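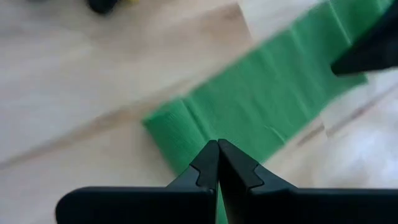 Figure 2. Green cloth during the folding task, close view. Creases run across its width, and the rounded end looks thicker.

3.2 Cloths and fold quality

Small cleaning cloths are folded many times a day in homes, canteens and care houses, but they received little attention in earlier work on household textiles. Most of the studies we found deal with shirts, towels or bed sheets. These items are large, and a small error at the first fold can be corrected later. In a small cloth there is less room for correction, and a crease made in the wrong place often stays until the next wash.

For the present study we collected 1,000 cloths from the laundry service in Batthorpe. Each cloth had been washed at least 2 times before it came to us, so that the finish given by the factory would not influence the results. We sorted the cloths by surface into smooth, ribbed and fuzzy. The fuzzy group was the largest, with 600 pieces. The cloth in Figure 2 has a fine, slightly fuzzy surface and we discuss it together with this group.

A fold was described by three properties: the position of the main crease, the thickness at the folded end, and the number of secondary creases. The first two were taken with a ruler and a thickness gauge after the cloth was laid down. The third was more difficult. On a fuzzy surface a crease does not form a sharp line, it forms a soft ridge with a shadow next to it, and two persons do not always agree where one ridge stops and the next one begins. The ridges in Figure 2 show this problem well. For this reason Mwende Rotich and Amna Virk scored all cloths separately, and the cases of disagreement were decided by Ewan Jardine, who did not see the earlier scores.

We also make a difference between a folded end and a rolled end. In a folded end the two layers lie flat on each other. In a rolled end the fabric turns around itself and keeps some air inside, and the stack becomes unstable when more cloths are put on top. From the side these two are easy to separate, but from above they can look the same. The rounded end in Figure 2 could be either rolled or doubled over, and such views were given the label "unclear" in our records. We preferred to keep this label - removing the unclear views would make the remaining material look more regular than it is.

In total 4,000 folds were scored. Smooth cloths kept the main crease closest to the intended position. Fuzzy cloths moved more, mainly in the first fold, and they showed more secondary creases across the width. The effect of room humidity is treated in Section 3.3.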